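**Planner treats the lower shelf of a round bedside table as solid**

*Brock Chan*

Hi all! I'm running Olto for planning with the Nellen perception stack on top, and I'm stuck on one pick: TV remote, lower shelf, open-front drum table. Detection is fine (it finds the remote every time), but the planner says the goal is in collision and quits. 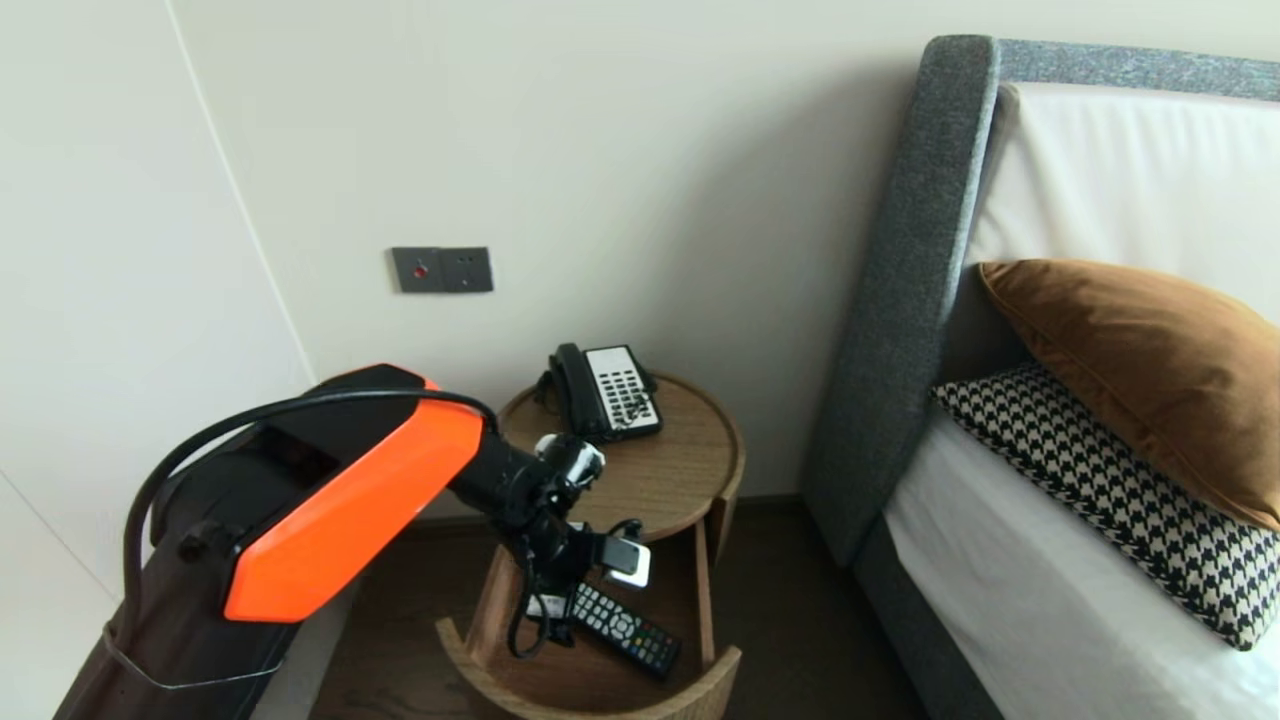 I've dropped the voxel size twice and it only got slower. Joystick control gets the gripper in there, so reach is OK. What am I missing?

*Isabelle Gagnon*

My money's on your primitive fitting! By default Nellen swaps anything round for a closed cylinder, so the opening gets filled in before Olto ever sees it. Turn fitting off for that one object and keep the raw mesh. Then build the collision map from more than one viewpoint, and take at least one with the arm parked out of view.

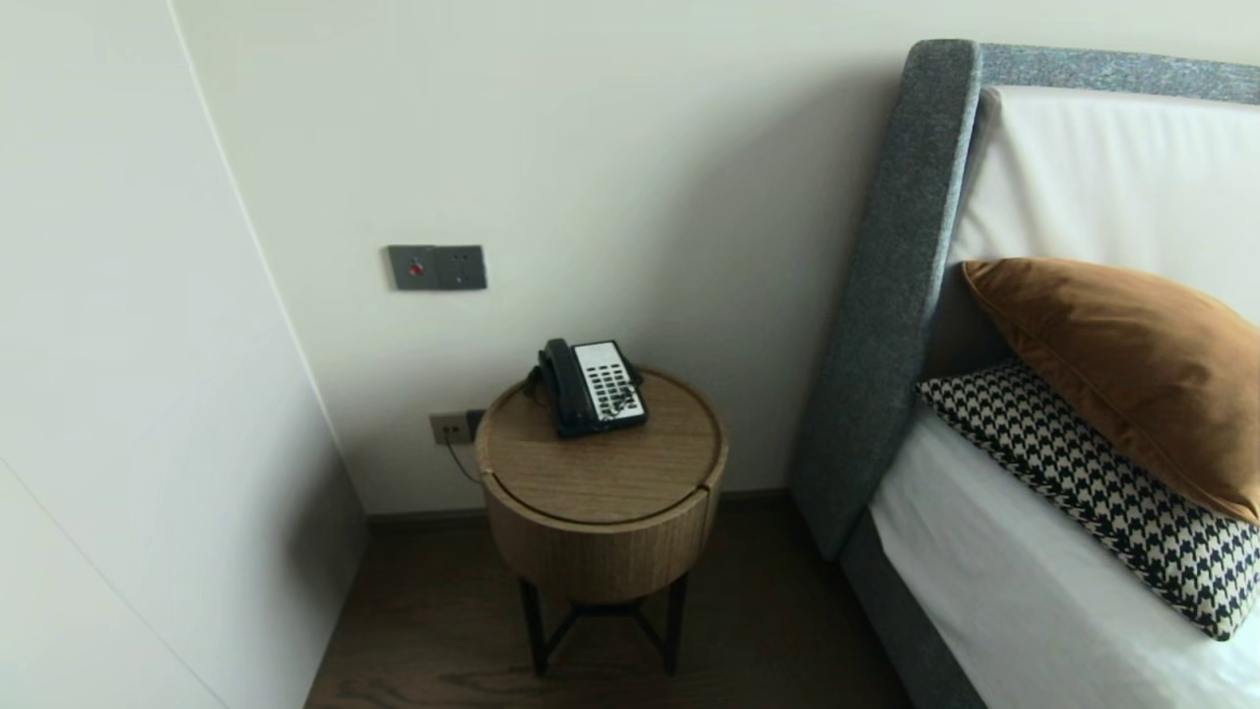

Also check your padding. If it's still at 40 mm you'll close up most shelves all by yourself (been there). I run 6 on furniture and leave the phone and its cord on the big value.

*Lorne Lemieux*

had same thing in April, reinstalled and it went away. maybe try that

*Brock Chan*

Fitting was on, ugh. Plans in 3 seconds now, thanks Isabelle!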